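Notebook, Thursday – handheld grippers, left one dropping out

Bench session with Kenneth in the morning, Ivana joined after lunch. Writing this up while it's fresh, it was a really good bug.

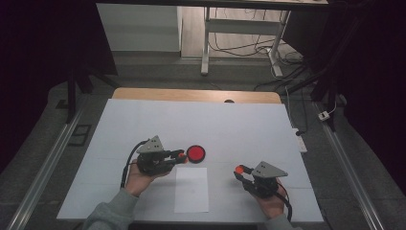
What went wrong

We were recording two-handed demos for the Histham pick-and-pass task. Batch was meant to be 192 takes. By take 17 the left gripper's opening value had started freezing, then jumping. You squeeze, the fingers close, and the log says they're still wide open for the best part of a second. Then it catches up all at once. On replay the arm in the cage does exactly what the log tells it, so it came down on the part with the fingers open, stopped, then snapped shut at full speed. Dierckx (the left arm, for anyone new) tripped its force limit and went into protective stop. Nothing broken, no one inside the cage. Kenneth hit the e-stop as well, which was the right thing to do.

I'm putting it down as a safety matter all the same. A stale reading followed by a jump is exactly the sort of input we told ourselves the replay code would refuse. It didn't refuse it.

First guesses, all wrong

Battery in the logger: swapped, no change.
Dropped frames in the video: none, both streams complete.
Kenneth's idea that I was squeezing too fast for the encoder: nice idea, so we tried it with very slow squeezes. Still froze.
Swapped left and right grippers over, keeping each cable where it was. The fault stayed on the left. So the gripper itself is fine! That was the moment it got fun.

The cable

Ivana wanted to see how the fault behaved with the wrist held still, so I held it still and she opened and closed the fingers for me. Perfect data, minutes of it. Then I turned my wrist inwards, as you do to point the tip across at the part, and it froze at once. Back out, fine. In, frozen. I must have done that thirty times because it was so repeatable, and after a whole morning of "sometimes" I can't tell you how pleasing that is.

Cut the sleeve off the left cable near the plug. One data wire had gone where the strain relief ends, the two halves just touching when the cable hangs straight. Bend it and they part. The power wires are sound, so the gripper never goes off and never reports a fault. It simply stops talking, and the logger carries on writing the last value it heard.

Maribeth dug out the build notes. That lead was made up in May from the old Flosent reel, the stiffer stuff, and the right one came from the newer reel. She thinks the stiffness puts all the bending in one spot. I'm inclined to agree but we only have the one failed cable so far.

The logger

This is the part I'd like Panagiotis to look at. The logger holds the last good value with no limit on how long. Sensible for a single missed packet, daft for a gap you could sing a song in. Every sample is stamped with the time it was written and not the time it was read, so afterwards you can't see the gap at all. Worst hold I could work out, by lining the log up with the video, was 364 ms during takes, and longer when I was doing it on purpose.

Changed today:
- logger now keeps the read time as well as the write time
- holds at most 4 samples, then marks the take as bad and beeps
- replay will not start on a take marked bad

Still to do:
- replay should also refuse a finger jump bigger than the hand could really make. Edvin has a speed limit in the Cevport branch we could borrow, need to ask him
- new left lead, soft cable, longer boot at the plug
- remake the right lead to match while we're at it
- wiggle test at the start of each session, both wrists, full turn, watching the trace

Data

Takes 1 to 17 are all set aside, including the ones that looked clean. I can't vouch for the timing on any of them. Kenneth would like to save the right-hand half, and there might be something in that, but please don't train on them until we've talked.

Dierckx was checked over after the stop: joints, flange bolts, cage switch, all fine. Replay stays locked until the jump check is in. Recording can go on as soon as the new lead passes the wiggle test.

Old lead is in the bag taped inside the back cover, with the break marked in red pen. Have a go at bending it with a meter on, it's lovely.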